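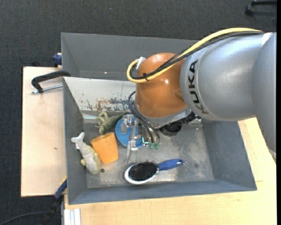
Stosberg, 11 February 2025

Robotics Club, minutes of the regular meeting

Present: 10 members and the faculty advisor. Minutes of the last meeting were approved with one correction (the Kurnico order was for finger links, not screws).

1. Bin picking project. The arm group reported on the household and toy set. The hairbrush, the orange cup, the toy fish and the green crustacean are all in the front bin. The group ran 30 tries with the new fingers and logged 7 drops, most of them with the cup. The fish slides when it is against the wall. Members asked whether the blue round piece should stay in the set. Agreed to keep it until the Volby contest list comes out.

2. Cables. The yellow cable loop at the wrist was discussed. The arm group will check it for rubbing before each session and write the result in the log. No change to the routing for now.

3. Clamps. The bins moved last session when a finger touched a side wall. Clamps are to be checked by two members before the arm is switched on.

4. Budget. Balance is $2,513. Approved: one spare set of fingers from Kurnico. The request for a second camera was tabled.

5. Software. The Sowa planner now runs on the club computer. The old version stays installed until the arm group is done comparing logs.

6. Contest. Volby is in October. Entry form to be sent by the advisor. The team list is still open.

7. Other business. The sign-up sheet for arm time is on the door. Please write clearly.

Meeting adjourned.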